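Planning Your Equipment Budget — Week 4 notes
Thu Huỳnh

Last week Duyên Nông asked me why so many student budgets go wrong, and I've been turning it over ever since! My best answer is that we all fall in love with the arm. We look up the price of the robot, write it at the top of the page, and then squeeze everything else in underneath as if it were small change.

So for the Tundo exercise I'd like you to start at the other end. Suppose you plan to gather demonstrations with hand-held grippers before you buy any arm at all. You will need a pair of them, printed marker cubes for tracking, a head camera, a table, and a few ordinary things to handle.
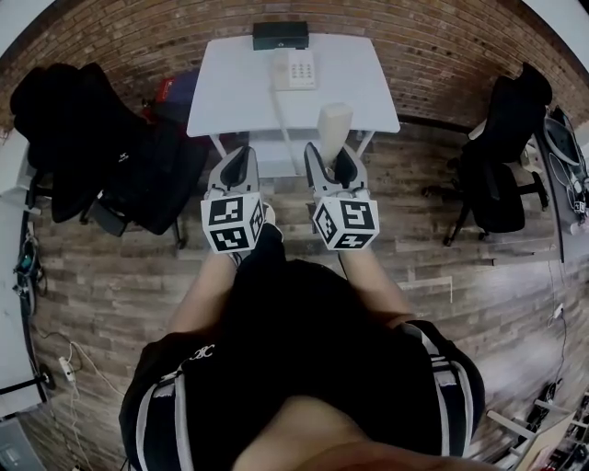

Then come the lines that people forget (I have forgotten every one of them myself, at one time or another). Spare fingertips. Storage for the recordings. Power strips and longer cables. Hours for the person doing the work — and please, pay for their breaks too.

For the exercise, use these prices:

Gripper pair, from Sevier: $1471
Head camera, from Omura: $200
Cables and power: $148
Spare fingertips, per set: $9

Write one page with your total, the order you would buy in, and what you would put off if Lâm cut your funds in half. Bring it to our next meeting, and leave some room in the margin for my scribbles.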